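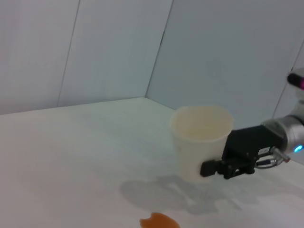 How to clean up a tea spill on a white table

I love my white table. I also drink a frankly silly amount of tea, and those two facts don't get along. After a few years of this (and one very sad ring that I had to live with for months) I've got a routine that works for me, so I'm writing it down. It works for juice too, and for weak coffee.

What you need

A white cloth or plain paper towels
A bowl of lukewarm water
Dish soap, just a drop
Baking soda, only if there's a mark left at the end
A dry cloth to finish

I use the plain white cloths from Womanell, which come in a pack of 20. Please do use white ones! I once grabbed a red dish towel in a panic and ended up cleaning two colors off the table.

Step 1: Move the cup

Get the cup out of the way before you do anything else. Paper cups are light and tip over at the slightest nudge, and then you're starting again with twice the puddle. Check the bottom of it too, and if there's a drip hanging there, dab it off before you set the cup down somewhere else.

Step 2: Fold the cloth and start from the edge

Fold your cloth or paper towel into a flat pad, a few layers thick. Lay it right beside the puddle and bring it in from the outside toward the middle. A puddle of tea has a darker rim, and that's the part that dries first and leaves the ring, so I go for it early.
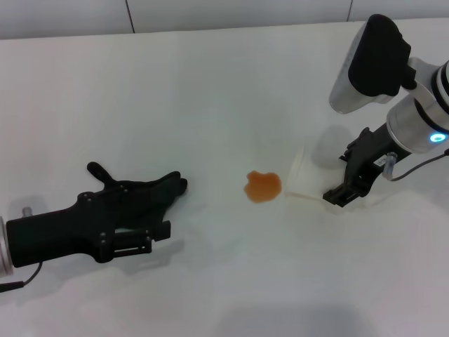 Press down, wait a couple of seconds, lift, and turn the pad to a clean side. Don't scrub yet. Scrubbing a full puddle just pushes it around, and a spill the size of a cookie turns into one the size of a dinner plate – ask me how I know.

Step 3: Wash the spot

Once the liquid is up, dip a fresh cloth in the water with the drop of soap, wring it out well and wipe in small circles. Go a little wider than you think you need to, because sugary drinks leave a sticky patch you won't notice until your sleeve finds it. Then wipe again with plain water and dry it off.

Step 4: If there's still a mark

Mix 2 teaspoons of baking soda with enough water to make a paste. Dab it on, leave it for five minutes, wipe it away. Try it on a hidden corner first if your table has any kind of shine to it. I've used the Prornetti stain cream as well and it was fine, but the paste is cheaper and I always have it in the cupboard.

Last thing, get down low and look across the surface toward the light. Streaks that are invisible from above show up right away.

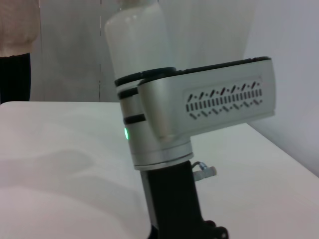
The white tabletop, with a soft shadow across it.

If you do find streaks, go over them with the dry cloth and a bit more elbow grease.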